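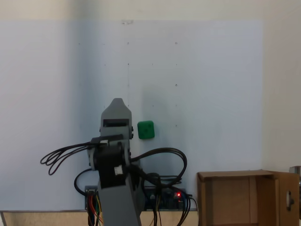

# Small, Green and Good for Almost Anything

Pick up a six-sided die and try not to roll it. I can't do it, and I've never met anyone who can. It sits in your hand for a second or two, you feel the corners, and then off it goes across the table and you're leaning in to see what came up.

I've been thinking about dice since July, when my family rented a cabin in Løken for a week and it rained for most of it. The cabin had a shelf of board games in the usual state (two of them had no rules, one had no board) and, in a coffee mug next to them, the dice from all of them thrown in together. There were ivory ones gone yellow, a couple of clear red ones, a wooden one with the spots nearly rubbed off. And one bright green one that everybody wanted. We fought over it! Grown adults, at a kitchen table, over a green cube you could hide under a bottle cap.

Color matters more than it ought to. A white die is equipment. A green one belongs to someone, and within an evening it has a reputation. Ours was lucky before supper and cursed by the time the dishes were done.

When I got home I started looking at the things properly, and the corners were what got me first. Dice come in two basic shapes, sharp and soft. The sharp ones are what you see on casino tables, with edges so crisp they bite into the felt. The soft ones, with the edges and corners rounded over, are what most of us grew up with. They tumble longer and they make that lovely pattering sound on wood. They also roll under the refrigerator, so keep a yardstick handy.

Then there are the spots, or pips, if you want to be proper. On nearly every modern die, opposite faces add up to seven, so the one hides under the six and the two under the five. I must have rolled dice for decades before I noticed. Once you know, you can't stop checking. I like dark pips on a bright die best, where you have to tip it toward the lamp a little to read it. White pips are easier on the eyes, I'll admit, and better if you're playing with kids.

There's a shop in Hultholm called Pukutside that sells loose dice out of drawers, and I drove 32 miles to see it. I'd planned on half an hour. The drawers run along one whole wall, sorted by color and then by size, and the green section alone goes from a pale mint to something close to black. The shop says it had 1,918 loose dice at its last inventory, which seemed low to me with my arm in there up to the elbow. I came home with nine. Six are green.

What do you do with nine dice? Plenty! You can play pig, which needs only one: keep rolling and adding up your points, stop whenever you like, and lose the turn's total if you roll a one. First to a hundred wins. It takes a minute to teach and it turns mild people into gamblers. You can also hand the chores over to a die, which we've done all summer. Dishes are a one or a two. Walking the dog is a six, and the dog seems to be fine with it.

For something longer, the game club in Rerunport runs a dice night that drew almost 600 people over its last season. Most of them bring their own. I watched one table empty a felt pouch, a sock and an eyeglass case before the first round, and there was a good ten minutes of admiring each other's before anybody kept score. I put my green one down with the rest and rolled a two.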